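책등 글자의 방향과 바탕색이 책 찾기에 미치는 영향
정보디자인 기초 과제 보고서
제출일 2022-03-26

1. 주제를 정한 과정

학과 건물 1층 안쪽에 McKinnon 자료실이 있다. 디자인 관련 단행본과 졸업 작품집, 외국 잡지 합본을 모아 둔 작은 방이고, 중앙도서관과 달리 검색용 컴퓨터가 없다. 목록은 출입구 옆에 철해 둔 종이 대장뿐이다. 대장에서 서가 기호를 확인한 다음 서가로 가서 책등을 눈으로 훑어야 한다.

우리 조는 지난 학기에 이 방을 자주 썼는데, 기호를 알고 있어도 책을 바로 찾지 못하는 때가 많았다. 책이 제자리에 없는 경우도 있었지만 눈앞에 두고 지나친 경우가 더 답답했다. 처음에는 조명을 의심했다. 창가 쪽 서가와 벽 쪽 서가를 번갈아 써 보니 조명만으로는 설명이 되지 않았다. 밝은 창가에서도 같은 실수를 했다.

책등을 다시 살펴보니 글자의 방향이 제각각이었다. 한국어 단행본은 제목을 세로로 쌓은 것과 오른쪽으로 눕힌 것이 섞여 있고, 프랑스와 독일에서 들어온 책은 반대쪽으로 누운 것이 많다. 그 위에 자료실에서 붙인 기호표까지 방향이 섞여 있었다. 담당자가 바뀔 때마다 붙이는 방식이 달라진 탓으로 보인다. 그래서 과제의 질문을 다음과 같이 정했다. 기호표의 글자 방향과 바탕색을 바꾸면 책을 찾는 데 걸리는 시간과 실수가 달라지는가.

2. 배경

책등 글자를 어느 쪽으로 눕히느냐는 나라마다 관습이 다르다. 영어권 책은 대체로 위에서 아래로 읽게 되어 있어서, 책을 앞표지가 위로 오게 탁자에 놓으면 책등 글자가 바로 선다. 프랑스어권에서는 아래에서 위로 읽는 방식이 오래 쓰였다. 이쪽은 서가에 꽂힌 상태에서 고개를 왼쪽으로 기울이면 읽기 편하다. 어느 쪽이 더 낫다고 정해진 것은 없고, 한 서가 안에 둘이 섞이면 고개를 자꾸 바꾸어 기울여야 한다는 문제가 남는다.

한글은 사정이 조금 다르다. 글자 하나가 네모 칸에 들어가는 모아쓰기 구조여서 세로로 쌓아도 읽는 데 큰 무리가 없다. 두께가 얇은 책은 칸이 좁아져 글자가 작아지는데도 세로쌓기를 유지하는 출판사가 적지 않다. 로마자는 세로로 쌓으면 단어 모양이 무너진다. 로마자 낱말을 읽을 때 우리는 낱글자 하나하나보다 낱말 전체의 윤곽에도 기대기 때문이라고 수업에서 배웠다.

그런데 자료실 기호는 낱말이 아니고 로마자 한 글자와 숫자의 조합이다. 낱말 윤곽의 도움을 받을 수 없으니 글자 하나의 모양만으로 구별해야 한다. 이때 방향이 문제가 된다. O나 X는 돌려도 크게 달라지지 않는다. N을 옆으로 눕히면 Z와 비슷해진다. M을 거꾸로 놓으면 W로 읽히고, 옆으로 눕히면 E나 숫자 3, 그리스 문자 시그마와 헷갈리기 쉽다. 우리 자료실에서 M은 잡지 합본을 가리키는 기호이고 W는 워크숍 자료집이다. 두 서가가 마주 보고 있어서 실수가 생기면 방을 한 바퀴 돌게 된다. 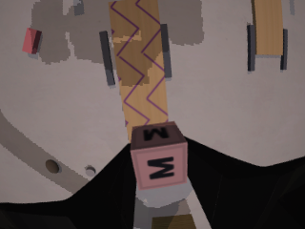 Zhenhua Tian은 중간 발표 뒤에 남긴 의견에서, 글자 하나만 떼어 놓고 방향을 따지면 실제 서가와 조건이 달라진다고 했다. 서가에서는 옆 책의 기호가 같이 보이고 숫자도 붙어 있으니 M이 누워 있어도 앞뒤를 보고 짐작할 수 있다는 것이다. 그러면서 낱글자 실험과 서가 실험을 따로 하고 두 결과를 섞지 말라고 권했다. 대장에 적힌 기호의 글꼴과 책등의 글꼴이 다른 점도 확인해 보라고 덧붙였다.

이 의견을 받아들여 원래 하나였던 실험을 둘로 나누었다. 글꼴 문제도 확인해 보았더니 대장은 명조 계열로 인쇄되어 있고 기호표는 굵은 고딕 계열이었다. 획 끝에 돌기가 있는 M과 없는 M은 같은 글자지만 누운 상태에서는 인상이 꽤 다르다. 실험에서는 글꼴을 한 가지로 고정하고 이 차이는 뒤의 한계 항목에 적기로 했다.

3. 방법

3.1 자료실 현황 조사
먼저 자료실 책 전체의 책등을 조사했다. 대장에 올라 있는 책은 748권이다. 각 책에 대해 제목 글자의 방향, 기호표 글자의 방향, 기호표 바탕색, 기호표의 높이를 표에 적었다. 기호표가 떨어졌거나 닳아서 읽을 수 없는 책은 따로 표시했다. 조원 2명이 서가를 나누어 맡고, 끝난 뒤 서로의 표를 바꾸어 다시 확인했다. 분류가 갈린 책은 같이 가서 보고 정했다. 주로 갈린 것은 기호표가 비스듬히 붙은 책이었다. 조금 기운 것은 바로 선 것으로, 책등을 따라 완전히 누운 것은 눕힌 것으로 처리했다.

3.2 낱글자 실험
헷갈릴 만한 로마자를 골라 카드로 만들었다. 글꼴은 Brirketti 굵은 체를 썼다. 학과에서 라이선스를 가지고 있고 자료실의 새 기호표에 이미 쓰이고 있어서 골랐다. 카드마다 글자를 바로 세우거나 왼쪽으로 눕히거나 오른쪽으로 눕혔고, 바탕은 흰색, 연한 노랑, 연한 분홍, 짙은 자주 가운데 하나로 했다. 글자는 모두 검정이다. 참가자는 카드를 한 장씩 보고 소리 내어 글자를 말했다. 망설임이 있었는지, 틀렸는지를 옆에서 기록했다. 시간을 재는 것도 시도했으나 손으로 누르는 초시계로는 카드 한 장을 재기에 정밀도가 모자라 그만두었다.

3.3 서가 실험
자료실 안쪽 서가에서 책 80권을 골라 임시 기호표를 붙였다. 원래 기호표를 가리지 않도록 접착력이 약한 종이 띠를 책등 아래쪽에 둘렀다. 조건은 3가지다. 첫째는 방향이 섞인 지금 상태를 그대로 흉내 낸 것, 둘째는 모두 오른쪽으로 눕힌 것, 셋째는 모두 바로 세운 것이다. 참가자에게 기호가 적힌 쪽지를 주고 책을 꺼내 오게 했다. 쪽지를 받은 때부터 책에 손이 닿을 때까지의 시간을 쟀고, 엉뚱한 책을 꺼냈다가 다시 넣은 경우를 실수로 기록했다.

같은 사람이 같은 서가를 여러 번 보면 자리를 외우게 된다. 이를 줄이려고 조건이 바뀔 때마다 띠를 전부 다시 둘렀고 책의 순서도 섞었다. 이 작업이 생각보다 오래 걸렸다. 원래는 조건마다 하루를 잡았는데 띠를 두르는 데만 오전이 다 가서, 실험은 대부분 오후 늦게 했다.

기호표의 여백과 글자 크기는 Plordale 서가 안내 체계의 도판을 참고했다. 지난 학기 수업에서 사례로 다룬 것으로, 기호를 책등 바닥에서 일정한 높이에 맞추고 로마자와 숫자를 두 줄로 나누는 방식이다. 우리 자료실에는 얇은 작품집이 많아서 그대로 옮기지는 못하고 여백을 줄였다.

4. 결과

4.1 현황
기호표 방향은 예상보다 더 섞여 있었다. 같은 단에서도 방향이 바뀌는 곳이 흔했고, 특히 잡지 합본 서가가 심했다. 합본은 두꺼워서 바로 세워 붙일 자리가 충분한데도 누운 것이 많았다. 얇은 작품집은 반대로 바로 세우려다가 글자가 모서리를 넘어가 표지 쪽으로 접힌 것이 있었다. 접힌 기호표는 옆에서 보면 글자의 반만 보인다.

바탕색은 흰색이 대부분이고, 오래된 책에 누렇게 바랜 것이 있었다. 일부 서가에는 짙은 색 띠가 둘려 있었다. 대장 뒷면의 메모에 따르면 예전에 대출 금지 도서를 표시하던 색인데, 지금은 그 구분을 쓰지 않는다. 쓰지 않는 표시가 남아 있으니 새로 온 학생은 무슨 뜻인지 묻게 된다. 조사 중에도 같은 질문을 여러 번 받았다.

4.2 낱글자
바로 세운 글자에서는 바탕색과 상관없이 틀린 답이 거의 없었다. 눕힌 글자에서는 글자별 차이가 컸다. 가장 많이 틀린 것은 N과 Z였고 M이 그다음이었다. M을 눕힌 카드에서 나온 오답은 주로 E였다. 숫자도 섞여 나올 수 있다고 미리 알려 준 참가자는 3이라고 답하기도 했다. 안내를 어떻게 하느냐가 답에 영향을 준 셈이어서, 이후에는 안내문을 종이에 적어 똑같이 읽어 주었다. 안내문을 고치기 전의 기록은 합계에서 뺐다.

바탕색은 눕힌 글자에서만 영향을 보였다. 연한 노랑과 연한 분홍은 흰색과 차이가 없었다. 짙은 자주 바탕에서는 검정 글자의 가장자리가 묻혀서 망설임이 늘었고, 눕힌 글자일 때 더 그랬다. 명도 차이가 작으면 읽기 어렵다는 것은 교재에 이미 나오는 내용이다. 다만 방향까지 바뀌면 두 가지 불리함이 겹친다는 점은 직접 해 보고서야 분명해졌다.

4.3 서가
방향이 섞인 조건이 가장 느렸다. 모두 바로 세운 조건이 가장 빨랐고, 모두 눕힌 조건은 그보다 조금 느렸지만 섞인 조건과의 차이가 더 뚜렷했다. 방향이 무엇이든 한 가지로 통일하는 것이 우선이라는 뜻으로 읽었다.

실수는 경향이 조금 달랐다. 얇은 책이 모인 단에서는 바로 세운 조건에서도 실수가 났다. 칸이 좁아 글자를 줄인 탓에 로마자와 숫자가 붙어 보였던 것으로 짐작한다. 그 단만 따로 보면 눕힌 조건이 나았다. 글자를 키울 수 있기 때문이다.

참가자들의 움직임에서도 차이가 났다. 섞인 조건에서는 고개를 기울였다가 세우는 동작이 잦았고, 아예 한 걸음 물러나서 단 전체를 다시 보는 사람이 있었다. 모두 눕힌 조건에서는 고개를 한쪽으로 기울인 채 옆으로 걸으며 훑었다. 허리를 굽혀야 하는 맨 아랫단에서는 어떤 조건이든 시간이 길어졌다. 아랫단에 대해서는 기호표를 책등 위쪽에 붙이는 방법도 생각할 수 있으나 시험하지 못했다.

5. 논의

Zhenhua Tian의 지적대로 두 실험의 결과는 그대로 겹치지 않았다. 낱글자에서 많이 틀린 M은 서가에서는 그만큼 문제가 되지 않았다. 옆에 M이 줄지어 있으면 누워 있어도 M으로 읽는다. 문제가 된 것은 다른 서가의 책이 잘못 끼어 있을 때다. W 서가에 M 책이 거꾸로 꽂혀 있으면 참가자 대부분이 그냥 지나쳤다. 책이 제대로 꽂혀 있을 때는 주변이 도움을 주고, 잘못 꽂혀 있을 때는 주변이 오히려 잘못을 가린다.

이 점을 생각하면 기호 체계 자체를 손보는 방법도 있다. 뒤집거나 눕혔을 때 다른 글자가 되는 로마자를 처음부터 쓰지 않는 것이다. Sistidby 아카이브의 분류표는 이런 글자를 빼고 만들어졌다고 수업 자료에 소개되어 있다. 우리 자료실에 적용하려면 대장을 전부 고쳐야 해서 당장은 어렵다. 대신 M과 W 아래에 짧은 밑줄을 넣어 위아래를 알려 주는 방법을 쓸 수 있다. 당구공이나 번호표의 6과 9에 쓰는 방식과 같다. 밑줄을 넣은 기호표를 몇 장 만들어 보았는데, 인쇄하면 얇은 밑줄이 띠의 테두리와 붙어 보여서 굵기를 더 조정해야 한다.

색으로 서가를 구분하자는 의견은 조 안에서도 갈렸다. 연한 색이면 글자를 읽는 데 방해가 되지 않으니 써도 좋다는 쪽과, 색이 바래면 결국 다 누렇게 된다는 쪽이다. 현황 조사에서 바랜 흰 기호표를 많이 본 터라 뒤의 의견도 무시하기 어렵다. 쓰더라도 색은 보조로만 두고 색 없이도 구별이 되어야 한다. 색각 차이가 있는 이용자를 생각해도 그렇다.

6. 제안

기호표 방향을 바로 세운 것으로 통일하고, 책등이 좁아 글자가 접히는 책만 오른쪽으로 눕힌다. 좁은 책의 기준은 기호표 용지의 폭으로 정하면 따로 자를 대지 않아도 된다.

예전 대출 금지 표시인 짙은 띠는 뗀다. 떼어 낸 자리에 자국이 남는 책은 흰 용지로 덮는다.

M과 W 서가는 먼저 바꾼다. 두 서가만 바꾸어도 방을 한 바퀴 도는 일은 줄어들 것이다.

대장의 기호 글꼴을 기호표와 같은 것으로 바꾼다. 다음 인쇄가 September 이전에 잡혀 있다면 그때 함께 하면 되고, 아니면 첫 장에 기호 견본만 붙여도 된다.

7. 한계

참가자가 모두 우리 학과 학생이라 자료실 구조를 이미 알고 있었다. 처음 온 사람이라면 결과가 달랐을 수 있다. 글꼴을 한 가지만 썼기 때문에 획 모양에 따른 차이는 알 수 없다. 서가 실험에서는 책을 안쪽 서가에만 두어서 창가의 빛이나 역광 조건이 빠졌다. 실험 시간이 오후 늦게 몰린 것도 피로에 영향을 주었을 것이다.

띠를 두르는 과정에서 방향을 잘못 넣은 책이 나중에 발견되기도 했다. 해당 책을 찾은 기록은 합계에서 빼고 원자료에는 남겨 두었다. 원자료 표와 안내문, 카드 도안은 자료실 출입구 옆 대장 뒤에 함께 철해 두었다.

8. 역할 분담

현황 조사와 띠 제작은 함께 했다. 카드 도안과 인쇄, 표 정리는 나누어 맡았고, 보고서 초안은 4장까지 한 명이 쓰고 나머지를 다른 한 명이 쓴 다음 서로 고쳤다. 남은 용지와 종이 띠는 자료실 책상 서랍에 넣어 두었으니 다음 학기에 이어서 할 조가 있으면 쓰면 된다.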